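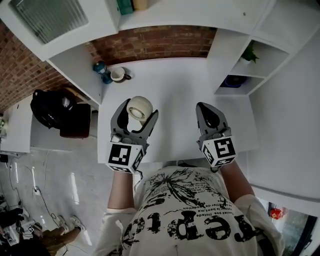 Section 2: Fitting and pairing your Kola tyre pressure sensors

Welcome back! If you have worked through Section 1 you will already have the Kola display charged and stuck down somewhere sensible on your dashboard. In this section we'll get the four wheel sensors talking to it, and then set the pressures you'd like it to watch for. Take your time over it, and do have a cup of tea first if the car has only just come in from a drive – the tyres need to be properly cold before you start, or every reading you take will be a bit too high.

Before you begin

Park on level ground with the handbrake on. Find the recommended pressures for your car, usually printed on a sticker inside the driver's door or under the fuel flap, and jot down the front and rear figures separately, as they are often different. You will also want a decent gauge and the small spanner from the Sondel fitting pouch.

Fitting the sensors

1. Switch on the display by holding the side button until the little car outline appears.

2. Lay out the four sensors. Each is marked on its cap: FL for front left, FR for front right, RL and RR for the rears. Left and right are as you would see them from the driver's seat, which catches out a good many of us when we're crouching at the front bumper.

3. Unscrew the dust cap from the front left valve and pop it in the glovebox. You'll want it again if you ever sell the car.

4. Check the pressure with your gauge and top up if need be.

5. Thread the locking nut down the valve stem as far as it will go, with its flat side towards the wheel.

6. Screw on the FL sensor by hand until you feel it seat. You may hear a short hiss as it goes on. If the hiss carries on, take the sensor off and try again.

7. Bring the locking nut back up against the sensor and nip it tight with the spanner.

8. Work your way round the other three wheels in just the same fashion.

CAUTION: Never use pliers on the sensor body. Overtightening can damage the valve, and then you have a flat tyre and a garage visit on your hands.

Note: Rubber valves on older cars can perish. If yours look cracked, please have them replaced before fitting anything to them.

Pairing

9. Press the side button twice. The display will show 706, the pairing code for this model, and FL will begin to flash.

10. Wait for the front left reading to settle. The display then moves on to the next wheel by itself, so there is nothing to press.

11. If a wheel shows two dashes, unscrew that sensor, count slowly to ten and refit it. Letting the air pressure go and come back is what wakes it up.

Setting the alarms

12. Hold the side button until LO flashes, then set the low alarm a little under your recommended figure. Do the fronts first and then the rears.

13. When HI flashes, enter 125. The number is a percentage of your recommended pressure, and it leaves enough room for the tyres to warm up on a long run.

14. Press once more to save.

CAUTION: The display is a helpful extra pair of eyes, but please keep up your ordinary tyre checks too, and have a look at the tread and sidewalls while you're down there.

Related pages
Section 1: Charging and mounting the display
Section 3: What the warning tones mean
Swapping sensors over to winter wheels
Sondel fitting pouch: parts list
Fault code 105 and how to clear it

14 shares | 2 comments

Akande Motor Accessories, Kedutport | Contact us | Page updated November 9, 2019 | Back to top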